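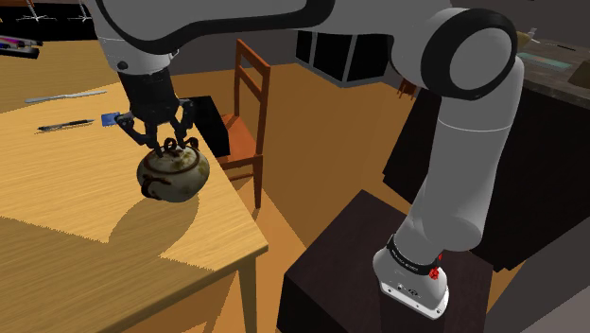 A robotic gripper at the handle of a round ceramic teapot.

Dirkley Museum to Open Cylinder Collection to Listeners

The Dirkley Museum of Recorded Sound will open its Honorato collection of wax cylinders to the public in October. The collection holds 69 two-minute cylinders and 7 spring-driven phonographs, 2 of which retain their original horns and cranks.

Nearly 50 of the cylinders have been cleaned and transferred at the Briron workshop. Visitors may hear the transfers at listening stations on the second floor. The original cylinders will remain in storage and will be played only at scheduled demonstrations, held each Thursday at 2 p.m.

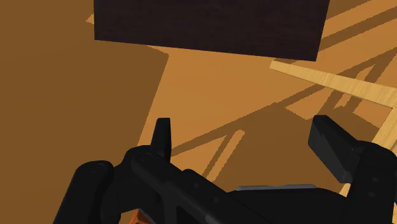 Anderson Sales asked that the museum also publish the reproducer and stylus used for each transfer, saying that collectors could not compare recordings without them. The museum has agreed to add this information to its printed catalog. Requests for copies may be left at the front desk or mailed to the Grostico Street office.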